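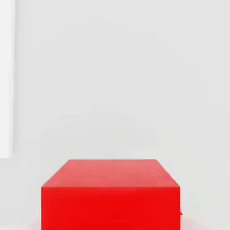 Ticket: sim license renewal or second arm? (still open)

Posted in: Help Desk > Equipment & Budget

Okay, quick update from me! The red box loads fine in the sim now, plain gray wall behind it and all. What I'm stuck on is money. Saseck wants 400 a seat for the renewal and we need 2 seats, and the Brakberg quote for a second arm runs out in October.

Tried so far:
- asked Saseck for a shared seat (no reply yet)
- moved 9 of our 20 test jobs to the older version — they all opened

I'd love to renew first and let the arm wait, but can Brakberg hold the price? Leaving this open till I hear back.

We use cookies to remember your settings. Accept | Manage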